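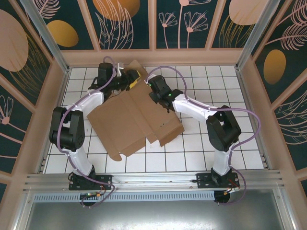
Brown blank on the tiles, right-hand flap folded up at an angle, small tab at bottom left.

2019-01-28

Carton blanks, creasing and fold order. Continues from the notes on the Sundberg board.

Moscombe want to know whether they can stay with the plain brown mailer for the spring run or need to change the die. Their complaint is that the finished boxes come out slightly twisted, so the lid front sits proud on one side and catches when the boxes are stacked. They have 2,873 blanks of the current cut left on pallets and would like to use them up. I said we would look at folding first, then at the crease depth, and only talk about a new die if neither helps.

Two bundles on the shelf now. The first is the current cut from Gajdoš, on Sundberg board. The second is the same outline on the Prinmont board, which Dilruba Mollah asked for as a comparison. Both are brown both sides and hard to tell apart once they are out of the wrapping, so I have penciled an S or a P on the inside of the dust flap on every one. Please keep doing this. The first lot got mixed on the bench last week and I had to go by the flute height, which is slow.

Storage

Bundles came in cold from the loading door. Left them flat and unwrapped overnight with a sheet of ply on top. The top few in the Sundberg bundle had a bow across the width and I set them aside as practice pieces. The rest lie well enough. Board that has been standing on edge against the wall should not be used for any of this, it takes a curve and keeps it.

Vilho Kallio wants the humidity written down with each batch. The dial gauge by the door says 61, and I do not fully trust it as it stuck on that figure for a while in the fall as well. I tapped it and it did not move. Will borrow the one from the paper store and compare.

Creases as delivered

Ran a fingernail along every score on the first blanks from each bundle. The long scores that run with the flutes are shallow. The ones across the flutes are deeper and cleaner. This is the usual way round and would not matter much on a larger box, but on this one the side walls depend on the shallow scores. If they are folded straight from flat they do not always break on the line. The liner gives a little to one side of it and the wall ends up leaning.

On the Sundberg blanks the score nearest the lid is also very slightly off square to the edge. I laid a steel rule on it and there is a thin wedge of daylight at one end. Could be the die, could be the sheet creeping during the cut. All the blanks I checked from that bundle had the wedge at the same end. The Prinmont ones did not show it.

Fold order

Tried two orders.

Order A is what Moscombe print on their packing sheet. Side walls up first, then the front with its corner tabs tucked behind, then roll the sides over and lock them into the floor, then the lid. It is quick once learned. The trouble is that the first side wall goes up with nothing to square it against, and whatever lean it takes is carried through to the lid.

Order B is to pre-break every crease before assembling anything. Fold each panel up past square, press along the score with the flat of the hand, let it go, move to the next. The blank then lies on the table with its flaps lifting a bit by themselves. After that, assemble in the same sequence as A. It adds time at the start and saves some of it back later as the locking tabs go in without being forced.

Made up boxes by both orders from both bundles. Stood them on the surface plate and checked the lid front with a feeler strip.

Sundberg, order A: lid front high on the right on nearly all of them, by enough to feel with a thumb. This matches what Moscombe describe.
Sundberg, order B: better. 5 were still high on the right, the others sat down flat. Those that were high were also the ones where the lid score had cracked a little on the outside.
Prinmont, order A: 4 high, not all on the same side, so I put this down to handling.
Prinmont, order B: all flat. Lids closed with light pressure and stayed closed.

So the fold order is a good part of it and the lid score is the rest. I would not blame the board by itself yet. Dilruba thinks the Prinmont liner is simply more forgiving and hides the score being off. She may be right. The way to find out is to have Gajdoš cut a short run on Sundberg board with the lid score trued up and nothing else touched.

Notes on handling, for whoever makes up the next batch

Put the blank down with the printed side underneath. These are unprinted, so go by the burr on the cut edge. Burr up, so you are folding toward yourself and into the bead of the crease.

Do not worry about lining the sheet up with the table edge or the tile joints. I spent too long on that. What matters is that the panel next to the score is held flat while the flap comes up. Hold close to the score. If you hold at the far edge of the panel the whole sheet rocks and the fold wanders.

Corner tabs should be broken before the wall they belong to, and folded well past square. If left until the wall is up they spring out and have to be chased in with a finger, and on the Sundberg board this scuffs the edge.

The lid wants two hands, one near each corner. Lifting it from one corner puts a diagonal strain across the crease and I suspect it is the cause of at least some of the cracking on the outside. I have not tested this separately. Worth doing.

Do not run the bone folder down the long scores. I tried it on the practice pieces. It makes a very sharp line and crushes the flute beside it, and the wall then has no stiffness at the foot.
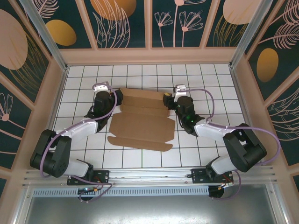
Can a blank be flattened again and reused after it has been pre-broken?
It can be reused for practice and for checking the tab fit, but not for a measured batch. The creases stay soft after the first fold and the second box always goes together more easily than a fresh one would.

Vilho asked in the afternoon about leaving pre-broken blanks in a stack until they are needed, which is what Moscombe would want to do, with one person breaking and another assembling. Tried it with a short stack under no weight. The flaps do not nest and the stack leans after a while. With a board on top it is stable, but the flaps are pressed back down and some of the benefit goes. A compromise is to break only the side walls and corner tabs and leave the lid until assembly. That stack stood up properly. The lid score is the one that needs care in any case, so it suits to have it done by the person who closes the box.

Also looked at the locking tabs. The slots in the floor panel are cut a shade tight on the Gajdoš blanks. With order A I had to push, and one tab folded over on itself. With order B they went in with a click. I would leave the slots alone. If they are opened up the side walls will be loose, and Moscombe ship these with glass jars in them.

Weighed one finished box of each. Difference is small and in favor of the Sundberg. It will not change the postage, so I have not pursued it.

Things that did not work

Misting the outside of the lid score before folding. Idea was to stop the cracking. It did reduce it, but the liner lifted as it dried and left a ripple you can see from across the room.

Warming the blanks on the radiator. They curled toward the heat and took the rest of the morning to come back. Those have gone to practice.

Taping a straightedge beside the lid score as a guide. Gives a lovely square fold. Takes far too long for a packing bench, and the tape pulls fibers. Might be fine for display samples.

Waste and tidying

Offcuts and spoiled blanks are in the flat bin under the bench, not the general one. Dilruba uses them as interleaving. Please take off any tape first. The steel rule goes back on its hook, I found it under a pile of blanks with a bend starting in it.

To do

Write to Moscombe with order B and the advice to leave the lid until last. Tell them the remaining stock is usable with the changed order, with some lids still likely to sit high, and ask whether they can put those aside for the jars that go out singly.

Ask Gajdoš for the short run on Sundberg board with the lid score corrected. They said March for anything that needs the die taken out of the press, sooner if it is only a matter of shimming the sheet stop. Ask them to check the stop first.

Test lifting the lid from one corner against lifting with two hands, same bundle, fresh blanks only.

Compare the humidity gauges and correct the figure in this entry if needed.

Find out from Vilho how long he wants the finished boxes kept. They are on top of the cabinet and the pile is getting tall. I have written the order letter on the bottom of each one in pencil next to the board letter, so SB is Sundberg folded by order B, and so on. The ones with only a single letter are from before and can be thrown out.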